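工作本 周一 晚上接着白天写

题目:被套缩水和起皱,家里这一轮

先把前情记一下,免得下周翻回来又不知道自己在干嘛。我们工作间这一季做的是床品的打理办法,白天在桌上量布样,晚上就看布在真床上到底是什么样子。布样在桌上永远平平整整,一上床就完全两回事了!Kazue Takeda 上次看我的记录,在旁边批了一句“桌子上没有人睡觉”,我想了两天,觉得她说得对,所以这一轮干脆全写床上的事。

编号老规矩,叶子花纹的那块底布叫 Prilberg,花色比较乱、斑斑点点的被子叫 Lindqvist,小点子的深色布叫 Furken。名字是当初随手起的,跟布没关系,新来的同事别去查,查不到的。

一、灯光和皱

今晚灯开得很暗,本来是想偷懒,结果觉得暗光看皱反而好看清楚走向。大灯一开,小皱全亮成一片,眼睛不知道往哪儿放;灯一暗,深的那几道褶子自己就跳出来了。以后记褶子就用暗光,记颜色绝对不要用暗光,我上个月吃过这个亏,黄的绿的全写混了,后来整整一页作废。

长褶和短褶要分开记。长褶多半跟铺的时候往哪边拽有关(这是我猜的,还没验证),短褶就乱七八糟,坐一下、手撑一下都会出来。斜着走的长褶最难弄平,顺着褶子抹没用,要从两头往外拉,拉完再用手掌横着推。我试了两种手法,第二种省力一点,但是手掌推得发热,推多了也烦。

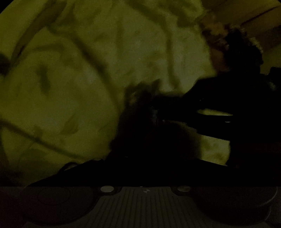 二、洗和晾的条件

这一轮统一 40 度洗,不加柔顺剂。柔顺剂一加手感是好了,可是皱的样子也变了,跟上一轮没法比,所以先不加,谁手痒想加请另开一页写。

洗衣机一次只放一件大的加一件小的。上次我图快,把被套和床单一起塞进去,结果床单全钻进被套里,拧成一根大麻花,拿出来的时候重得要命,抖了半天才抖开。这次学乖了,被套扣子先扣上再进机器,扣完还要摸一遍,中间那颗特别容易漏。

甩干停了以后马上拿出来,抓住两个角抖 5 下再上架。别小看这几下!没抖的那块后来皱得像揉过的纸。晾的时候对折搭着,折线要放在短边方向,不然中间会留一道硬印子,铺上床以后怎么看怎么别扭,熨斗压两遍都还在。晾架之间留 25 厘米,太密了不干,还有味道。

Cisier 那台小熨斗这次没用,水垢太多,喷出来带白点子,等我有空除完垢再说(写在这里提醒自己,已经拖了很久了)。

三、铺床和被子

铺的时候我还是两个角两个角来,先床头后床尾。Kazue 喜欢一个人从中间卷着铺,说快,我学了几次都铺歪,放弃。被芯一定要四个角都绑带子,不绑的话翻几次身棉花就全跑到一头去了,另一头只剩两层布。

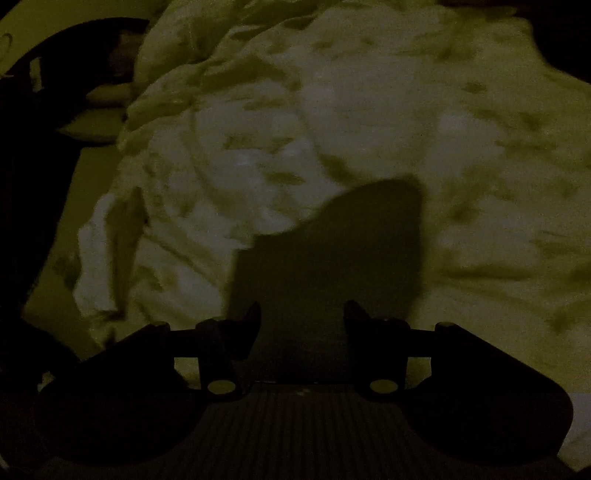 被子蓬不蓬,我现在觉得主要看芯在套子里能不能松开。套子缩了水,芯还是原来那么大,里面挤着,就会一坨一坨地鼓,人盖着觉得厚,肩膀那边又漏风。Lindqvist 这条就要特别留心,它铺得平的时候看着挺乖,有人躺进去就不一样了,中间鼓起来白白的一大包,旁边那些褶子之间又陷下去,浅底上深橄榄绿的斑块跟着高高低低,皱和花混在一起,光靠眼睛很难判断哪道是褶哪块是印花。所以花被子我建议用手摸着记,从鼓的地方往凹的地方摸,摸到硬边就是褶,摸不到就是花。听着很土,但是我试下来比看着写快多了。另外记的时候动作轻点,别惊动躺着的人,惊动了人家一翻身,前面记的全白记。

缩水的数还没量,明天白天用软尺量,长边短边各量 2 遍,取大的那个还是取平均,我跟 Kazue 还没商量好。我倾向取平均,她倾向都写上。都写上也行,就是表格要改,表格是我画的,我不想改……好吧,改就改。

四、小件的摆放

小件这次老是找不到,不是掉到床缝里,就是卷在大件里面一起进了洗衣机。深色的还好说,放在浅色床单上一眼就看见了,浅色的真是要命,跟床单混成一片,摸半天摸不着。以后想定个规矩:小件收下来先随便搁在床单上不要紧,但是要等大件都弄完再叠,别边铺边叠,边铺边叠一定会被压在底下。
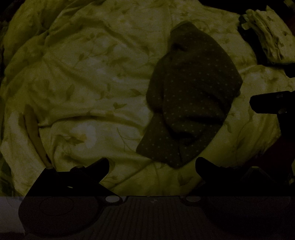

叠法我也写一下。先把布抖开,正面朝外,长边对折,再折三折,开口朝里,摞的时候开口全朝一个方向,拿的时候从上往下拿,不要从中间抽,一抽整摞都歪。点子花纹的布有个好处,点子一排一排的,对折的时候对着点子走就不会斜,比素色好叠太多了。叶子花纹就没这个便宜占,枝子东一根西一根,只能老老实实对边。

深色的和浅色的头几次一定分开洗。Furken 第一次泡水的时候水是灰的,第二次就好多了,不过我还是不敢跟 Prilberg 一起放,Prilberg 底色那么浅,染上一点就完了。Kazue 说可以拿块白布头一起泡,看白布头染不染再决定,这个办法好,明天就试,布头在抽屉最下面那层,跟旧标签放在一起。

五、待办

软尺找出来,上次好像夹在旧本子里。
量 Lindqvist 和 Prilberg 的长短边,写进新表格。
白布头泡水试 Furken 掉不掉色。
熨斗除垢!!
被芯的带子有一根快断了,换一根宽一点的。
问 Kazue 下一轮要不要把水温降下来,我想降,她上次没表态。

手心还有点红,推褶子推的,今晚不写了,剩下的枕套那部分挪到下一页。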